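Detilitz student robotics club -- term progress report
October 9, 2019
To: Dilwyn Pumphrey

Quick one, full numbers in the spreadsheet. 21 students signed up, 12 coming regularly. Both arms mounted and wired, table frame done, colour-coded cables mostly labelled. Bowl task is the focus now -- bowls onto the rack, one arm each side. Logged 134 practice runs against a target of 60, so well ahead there.
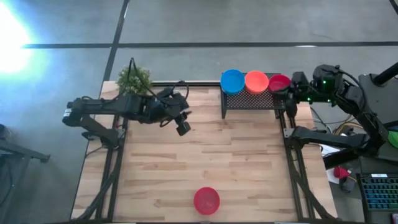
Spending on track. Still owing on the Yazdani invoice for spare servos, should clear next week. Wrist camera mount reprinted twice, second one holds. Grade 9s have asked for thier own time slot, will sort it with the school.

Behind on: written logs, safety sheet for new members. Regional entry form not sent yet, need your signature on page two.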